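Making Shelf-Stable Ketchup from Canned Tomatoes

Revised Mon 24 April

The method below gives a thick, pourable ketchup from canned whole tomatoes. It was worked out by Dorottya Győri for the Titavbridge kitchen notes and uses a wide, heavy pot. A narrow pot works but adds a good deal of time.

Ingredients

Canned whole tomatoes, 1000 g, with juice
Cider vinegar (5 percent acidity), 120 ml
Brown sugar, 90 g
Salt, 10 g
Onion powder, 4 g
Ground allspice and clove, a pinch of each

Cooking down

Crush the tomatoes and simmer them uncovered over medium-low heat for 36 minutes, stirring every few minutes. Blend until smooth, then press through a fine sieve. Discard the seeds and skins. Return the puree to the pot and add everything else.

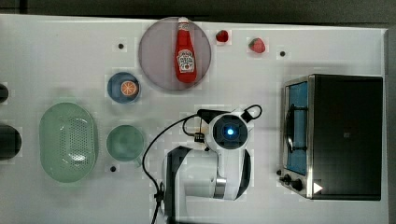 Simmer again on the lowest setting until a spoonful dropped on a cold plate holds its shape and no watery ring forms at the edge. Scrape the bottom of the pot often -- sugar scorches quickly at this stage, and a burnt taste can't be corrected later.

Bottling

Fill clean, hot bottles to within half an inch of the rim. Cap and cool, then refrigerate for up to a month. Do not store this version at room temperature unless you follow a tested canning recipe with its own acid level and processing time.

Adjustments

Too thin: simmer longer, uncovered.
Too sharp: add sugar 5 g at a time.
Separates in the bottle: blend again for two minutes and shake before use.

The flavor settles after two days in the refrigerator. Taste it then before changing the salt in the next batch.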